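The Slow Boat to Clirnport

How a small feeder line with old ships and a patient owner came to carry half the kitchenware in the region

The Flollier comes in on the afternoon tide most weeks, and if you happen to be standing on the public end of the quay at Clirnport you will hear her before you see her. She has an auxiliary engine that knocks. Everyone in town knows the sound, and the woman who runs the bakery across from the customs shed says she puts the second batch of rolls in when she hears it, because the crew will be at her counter within the hour and they eat like people who have been living on noodles for three days.

She is not a big ship. Fully loaded she carries 300 containers, and fully loaded is something she has managed only a handful of times in her life. The vessels that call at the deepwater port up the coast would barely notice her as a rounding error. But the line that owns her, a family outfit called Stirkard, has spent the better part of two decades betting that there is a living to be made in the spaces those big ships leave behind, and for now the bet is holding up rather nicely.

I went down in February to see how it works, which was a poor choice of month (bring gloves, and then bring another pair for when those get soaked), and ended up staying four days longer than I had planned. Part of that was weather. Most of it was Hatsue Amano.

Amano runs Stirkard's schedule and, as far as I could tell, most of everything else. Her office is up a flight of outside stairs above the chandlery, with a window that looks straight down on the berth, and she keeps the heater going so high that visitors tend to leave with pink faces. She started as a tally clerk at nineteen, back when the line had a single ship and a telephone that the owner liked to answer himself.

"People hear shipping and they think of oil, or grain, or cars," she told me, pouring tea without asking whether I wanted it. "We carry plates. We carry plates and chairs and lamp bases. If you have a kitchen within 200 miles of this window, I have probably worried about something in it."

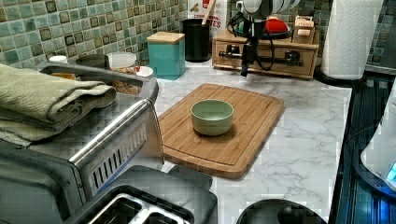

The feeder trade, for anybody who has never had reason to think about it, is the local bus of ocean shipping. The great container ships run between a few enormous ports, and they don't like to stop in between, any more than an express train likes to stop at every village. So the boxes get lifted off at the hub and set down on smaller ships, which carry them along the coast to the places where people are waiting for them. The ordinary things on a kitchen counter have very often made this second, shorter trip. A pale green bowl, the bamboo board under it, a little wooden box with a drawer for odds and ends – goods like these are light for the room they take up, they aren't worth a great deal apiece, and bowls in particular will chip if you look at them sideways. The big lines are happy to have them on the long leg. It's the last stretch up the coast that has always been a headache, and headaches are what Stirkard decided to go after.

The trouble with the last stretch is waiting. A container that misses its connection at the hub can sit in the stacks for a week or more, running up storage charges that eat whatever profit was in it. Bigger feeder operators will hold a ship until it is full enough to pay for the fuel, and you can't really blame them. But a shopkeeper who has ordered bowls for a spring sale doesn't want to hear about fuel. She wants to know what day to have somebody there with a hand truck.

Stirkard's answer, which sounds too plain to be called a strategy, was to sail on Wednesday. Full or empty, flush season or lean, the ship leaves the hub on Wednesday evening and whatever is on the dock goes with her. Amano says the first winter of it was dreadful. They made one crossing with so few boxes aboard that the master asked for extra ballast, and the owner stopped coming to the office for a while so that he wouldn't have to look at the figures.

Then, slowly, the freight came. Forwarders began to notice that there was one sailing on the coast they could promise to a customer without crossing their fingers. Importers who had been trucking everything down from the hub, at a price that made them wince, started trying a box or two by sea. Last year the line moved 2053 loaded containers into Clirnport, its best total yet, and a good many of them held things that used to come by road.

Sarita Nigam was one of the early converts. She buys for a group of home stores with a warehouse on the old cannery road, and she has the brisk good humor of a person who has opened a great many damaged cartons. We walked her aisles together in the early morning, before the forklifts got going, and she kept stopping to straighten things that looked perfectly straight to me.

"With the trucks it was fast when it was fast," she said. "But I would have three deliveries on one morning and then not a thing for eleven days, and I was paying rent on all this space just so I'd have somewhere to put the surprise." She now plans her whole month around the Wednesday ship. She let go of a second warehouse two years ago and doesn't miss it, except that it had better parking.

She had gripes too, and was glad to share them. The line's paperwork is a trial. It still wants certain forms stamped in person, so someone from her office has to drive down and stand in line at a window that closes for lunch. And the rates have gone up, gently but without a pause, for three years running. Nigam thinks she is still ahead of where she would be with trucks, though by less than she was, and she mentioned more than once that she does keep the trucking firm's number handy.

Amano, when I carried this back up the stairs, didn't argue. Fuel costs more, port dues cost more, and the crew got a raise that in her opinion was overdue by a couple of seasons. On the paperwork she only sighed and turned her screen around to show me a half-finished booking system that has been half finished for a good long while.

The larger worry is the ship herself. The Flollier is getting old, and her sister, the Koyama, is older, and spends more time at the repair berth than Amano would like. Parts have to be made to order. A replacement of the same size is surprisingly hard to find, too. Yards would much prefer to build something bigger, and the secondhand market for small feeders has been picked over by other lines with the same idea. The owner has looked at a ship that would carry 1000 containers, which is a handsome vessel by all accounts and would need the berth at Clirnport dredged before she could use it at low water. The harbor authority is willing to talk about dredging. It has been willing to talk about dredging for as long as anyone can remember.

There is another question tucked inside that one, and it came up over a very good fish stew on my last evening. A ship three times the size has to be fed three times the cargo. Would Stirkard still send her out on a Wednesday with hardly anything aboard? Amano took her time over it, and buttered a piece of bread all the way to the corners before she answered.

"I would want to," she said. "But I wanted a lot of things when the ship was paid off, and it's easier to want them then."

For the time being the line is doing what it has always done, and patching. The Koyama is due to have her hatch covers redone in the spring. The knocking auxiliary on the Flollier is going to be seen to as well, or so the chief engineer says, and he has ordered the bearings. I asked at the bakery whether they would have to find some other signal for the second batch of rolls. The baker told me she had heard about those bearings last year, and would I like one with seeds or one without.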